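Review: Gikivia metal kitchen shelf, after one winter of use

I live in one room. The bed and the kitchen are in the same place, so when I buy furniture for cooking I have to think also about sleeping. I write this review because before buying I read many opinions from people who have big kitchens, and they were not so useful for me.

I bought the shelf in October from Flinstead, the online store. The price was 70 dollars and the delivery was free. It came in one flat box, well packed, with paper between the metal parts. One corner of the box was broken but the shelf had no damage.

Assembly. The instructions are only drawings, no words. For me this is fine, I like drawings. But in step four the drawing shows the side rail from behind and does not tell you so, and I mounted it the wrong way and had to take it out again. In total I needed 2 hours. A person with more experience will do it faster. The small key in the box is of soft metal and after some screws it was already round at the end, so I finished with my own key. Please take your own from the beginning.

Strength. My microwave stands on the top level together with the blender and the dish rack, and there is a gray container on top of the microwave too. I was afraid for this weight, but the top does not bend. When I close the microwave door a little strongly, the shelf moves a few millimeters and comes back. I do not like this movement. The box says it can be fixed to the wall, but the screws for the wall are not included, and I think for this price they should be.

The lower levels. I keep there my metal pots and the wok. The wok was my biggest question, because it is wide and has a handle. It fits on the right side, but it takes the place where I wanted to put a second pan. If you have a big wok, measure it before. The levels can be moved up and down only during assembly. After that you must take half of the shelf apart, so decide well the first time.

Cleaning. Oil from cooking goes on the metal, this is normal. I wash it with warm water and dish soap and it comes off. At the corners, where the tube meets the leg, dust and oil stay together and I must use an old toothbrush.

Noise. Metal pots on a metal shelf make noise. When your bed is in front of it and you get up early to make tea, you will hear each pot. I thought about putting a thin mat on the levels, but I did not do it yet.

Before this one I looked also at the Cabrera shelf, which is 80 centimeters wide and would not fit between the drawers and the counter in my room. The Grurent model looked nicer in the photos, but it has only two levels and I did not find the maximum weight written anywhere.

What I like: it is strong, the top is large enough for the appliances, and the counter is now free for cutting vegetables. The cutting boards and the colander I hang on the wall, so the shelf did not have to solve everything.

What I do not like: the soft key, the missing wall screws, the small movement, and the unclear step four.

I would buy it again for a small room. For a family kitchen with many heavy pots I would look for something deeper.

My rating: 4 of 5. Written in April 2023.

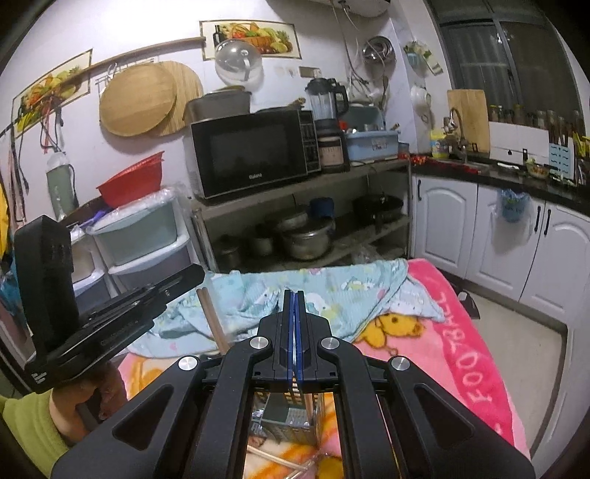
The shelf in its place behind the bed, with the microwave and blender on top.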